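Household Organisation, evening course
Handout 4: Bins, baskets and the promise of a tidy shelf
Tutor: Odair Arruda

Please read this before you spend any money. The storage trade is very sure of itself, and most of what it tells you comes from people with bins to sell.
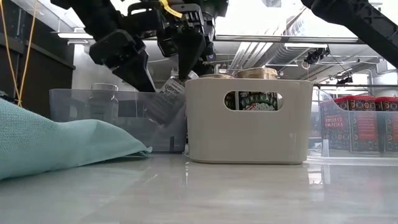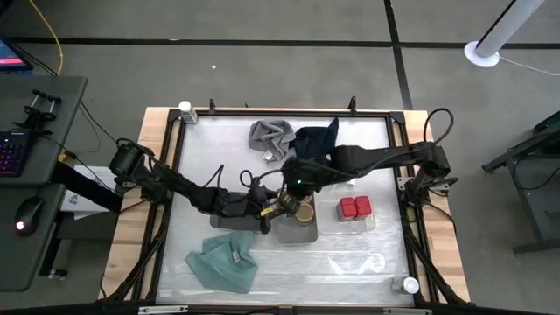 Claim one: clear plastic lets you find things faster. Perhaps. You can make out a glass jar through the wall of a clear bin, but knowing it's a jar doesn't tell you what is in it. Spice tins with the name in large letters do well in clear bins. They'd do just as well on a bare shelf, and the shelf is already paid for.

Claim two: a white basket looks calmer. It does, and it hides the labels. With jars in a basket you get the lids, plus whatever happens to line up with the handle hole. If you must use one, write on the lids.

Claim three: everything needs its own container. I have my doubts. Rogério Vieira kept a list for us last May and found 200 items in his kitchen cupboards, which he thought was low until he saw how many were empty containers waiting for a purpose. Small packets are the real trouble. They slide down between bins, and the usual advice (buy a smaller bin) only gives them another gap to fall into. Stand them upright in a jar you already own.

Cloths. The Tendano method has you fold each one in thirds and file it on edge. Try it for two weeks and see if anyone else in the house keeps it up. Mine go in a drawer, crumpled, and they dry the dishes perfectly well.

Trays: fine under anything that drips. I'm less sure what else they do.

For next time: empty one shelf, put back only what you used this month, and bring a list of the rest. Don't buy anything yet. The Wernier catalogue is on the side table for those who want to argue with me.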